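## 3.2 The open case as a workplace

Most writing on computer repair treats the machine as a diagram. Parts have names, names have positions, and the person doing the work is assumed to be a pair of eyes with a screwdriver attached. Our interest is in the less dignified matter of where the hands go. A desktop case with its side off is a shallow metal tray in which several unrelated trades have been asked to share a floor, and the layout of that floor decides a good deal about how a repair is carried out, how long it takes and how much swearing is recorded on the job sheet.

The material comes from the Bavutow repair workshop, a two-bench room above a tile showroom, which has kept paper sheets for every desktop it has opened. Percy Cárdenas transcribed 3,029 of them over a winter he doesn't describe fondly. Each sheet gives the fault reported by the owner, the parts touched, and a column headed "remarks", which was meant for serial numbers and was used for almost everything else. We excluded sheets where the case was opened only to remove dust, although several of the best remarks were lost in this way.

Work on the memory is the commonest job in the set and ought to be the dullest. The slots take a module one way round, the module is pushed down, and the clips close. Training notes used at the workshop give the whole procedure a single line, and the line has no verb of effort in it. The remarks column is more forthcoming. Of the sheets on which memory was the only thing touched, 141 mention some difficulty in reaching the slots or in pressing squarely once there. The words used are "tight", "awkward", "knuckles" and, on one sheet from February, "who designed this".

Two features of the board account for much of it. The first is that the slots share their part of the case with taller and more delicate neighbours. The processor socket claims the open ground, with its retention frame and its bent wire lever, and whatever cooling is fitted over it claims the air above. The second is that the power parts near the socket, the chokes and the small upright capacitors, are placed for the convenience of the current. They don't move aside for a wrist. A person coming in from the wrong side must reach over them, and a person reaching over them tends to press at a slant.

With the cooler out of the way the socket and its surroundings are at least visible (Figure 4), and the bench rule is to take the chance to look before pressing on anything. The rule is older than the present staff and has been followed, by our reading of the sheets, about as faithfully as rules on laminated card usually are.
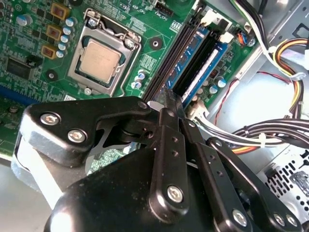
**Figure 4.** Reaching in towards the memory slots of a green desktop motherboard in a grey metal case. The processor is in its socket, with the silver retention frame around it; the yellow-orange chokes and small blue-and-silver capacitors of the voltage regulation area are to the left of the socket.

### 3.2.1 Neighbours and their grievances

We sorted the remarks by the part complained of, which was not always the part being repaired. Someone fitting memory may lose patience with a cable, and someone replacing a cable may blame the case, the owner or the weather. Kerttu Suominen read every remark twice, with a fortnight between readings, and settled doubtful ones by asking the person who had written it. In most cases that person denied having written it, and was shown the handwriting.

The capacitors attract more caution than complaint. They stand up from the board like milestones, and everybody at the workshop has been told what happens to a person's afternoon when one is knocked over. As a result they're rarely touched and often mentioned: "kept clear of caps" appears on sheets for jobs nowhere near them. We take this to be a kind of charm.

The retention lever has a different character. It is springy, it is made of bent wire, and it has to be worked with more force than feels decent beside an expensive part. New staff describe it as stiff for their first few weeks and then stop describing it at all. The lever itself presumably stays much the same.

Case edges come off worst. Older budget cases, among them a run the workshop bought under the Flotar name, have inner edges that were never folded over, and the sheets for these show a dependable trickle of plasters. Trimeo cases of the same period have folded edges but put the drive cage where the forearm would like to be. Staff prefer the Trimeo, on the grounds that a bruise doesn't drip on anything.

### 3.2.2 Pressing down

What counts as enough force on a memory module is handed on by demonstration. The sheets don't record it and the training notes don't attempt it. Asked to put it into words, one member of staff offered "until it stops feeling rude", and a second, working at the next bench, disagreed and said slightly past that. Both had been fitting memory for years without apparent harm to the stock.

The usual teaching method is to hand the learner a scrapped board, known at the workshop as Ilie for reasons lost with a former manager, and have them seat and remove the same module until they're bored. Ilie is thought to have been through this more than 2,000 times, a figure that rests on pencil strokes inside the lid of the parts box and should be treated with the respect due to pencil strokes. Its slots have become noticeably kinder than those of any board in service, so a learner who has mastered Ilie arrives at a customer's machine with confidence and too little push.

Half-seated modules are the result. They turn up in the sheets as machines returned with the same fault within a few days, remarks column reading "reseated, fine" in a different hand from the first visit. We found these returns at both benches. Suominen's suggestion that Ilie be retired was put to the workshop at the end of the transcription period. It was received politely, and the board went back in its box.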